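# The blue plate and the small pastry

I keep this page for the things on our table, mostly plates and what we put on them. For July the subject is one round blue plate and one piece of golden pastry on a white table. I like blue under baked food very much. The orange color of the crust looks warmer there than it does on white dishes.

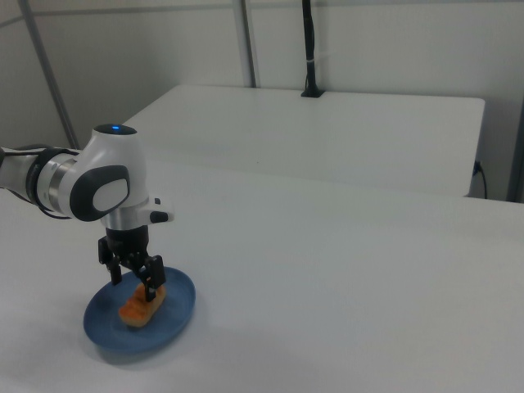
The crust is rough on the outside, and against the blue it looks almost orange.
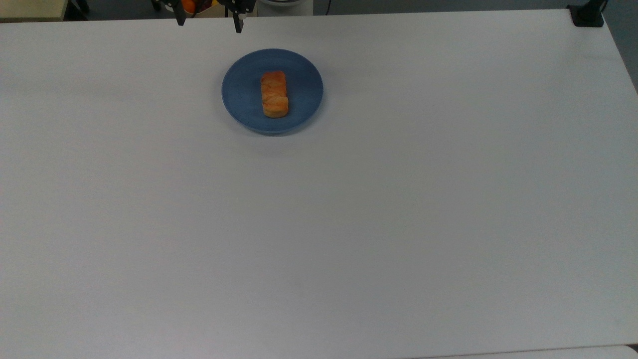

A wide ring of blue stays free on every side of the pastry.
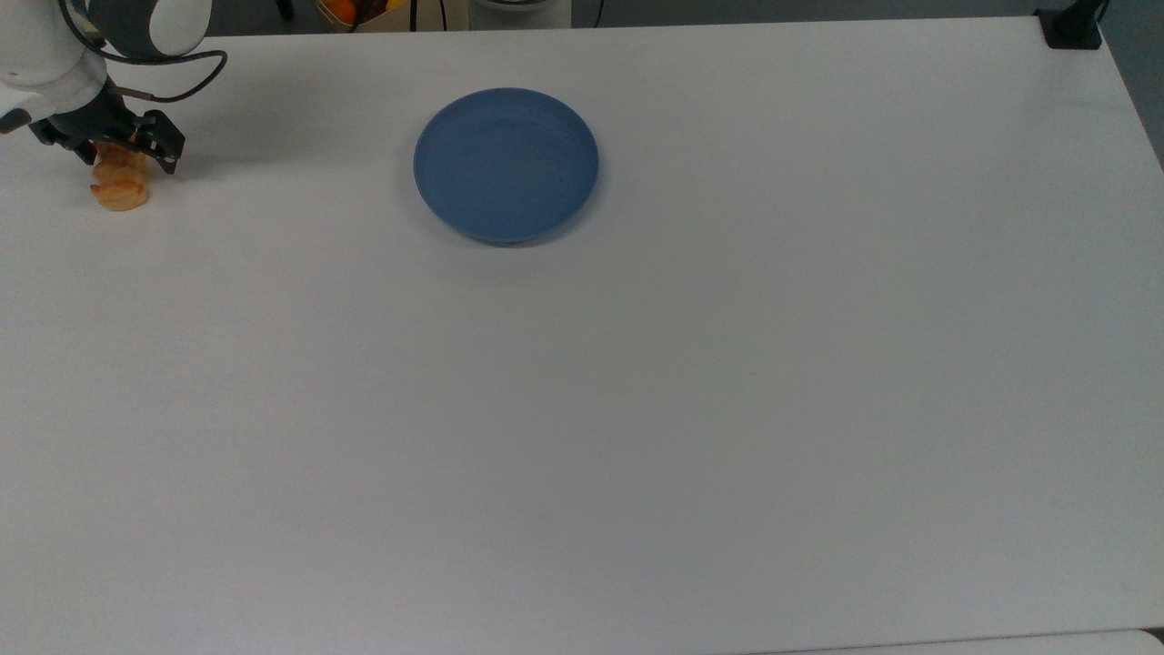 The lower end is paler than the top, and I think it is a pretty difference.

I bought the plate at the Serby market when I was living in Curndale, together with one more in the same color. The seller wanted to give me a set with bowls, but I have enough bowls. So there are 2 blue plates in my cupboard, and I use them mostly for breakfast and for small things with coffee. They are not deep, so please do not try soup in them. I tried it one time and I had to wash the tablecloth.

For a long time I served pastry on white plates, like my mother did. Then my neighbor Aidan Dolan came with a bag from Hegarty, the bakery near the bus station in Plerkdale, and the only clean plate was a blue one. We both noticed how nice it was. Since that morning I take the blue plate first, and the white ones are for potatoes and meat.

## About the pastry

Hegarty opens early, and the small pastries are gone before 10 in the morning. They sell them by the piece or in a box. I usually buy single ones, because a box is too much for our house and on the second day they become soft. If you have some left, put them in a warm oven for a few minutes and do not cover them. In the microwave they get wet and sad.

I have tried to bake them myself. My dough needs 40 minutes of rest in the refrigerator between each folding, and I was not patient enough the first time. The layers were stuck together and the inside was like heavy bread. The second time was better, but the shape was not so regular as from the bakery. I will write the recipe when I am satisfied with it.

## About the table

The table was my aunt's, and white was my own idea. She was not happy about it, but now she says it is good for the light. A white table shows every crumb, so I wipe it with a soft cloth and a little dish soap, and then with a dry cloth. For coffee marks I use baking soda mixed with water. Do not rub hard, or the surface will become shiny in one place and you will always see it.

I also have a rule to put only one plate on the table when I want to look at its color. With a cup and a napkin next to it, the eye goes everywhere. At a real breakfast we are not so strict, of course, and there is butter and jam and the newspaper.

## Older pages

The page before this one was about the brown jug, and there are now 19 pages in this collection. The next will be the green soup dishes, if I can find the box where I packed them after moving. Some readers have asked if I sell the plates. I do not, but the Serby market has a dishes stand near the north gate, and they often have blue ones.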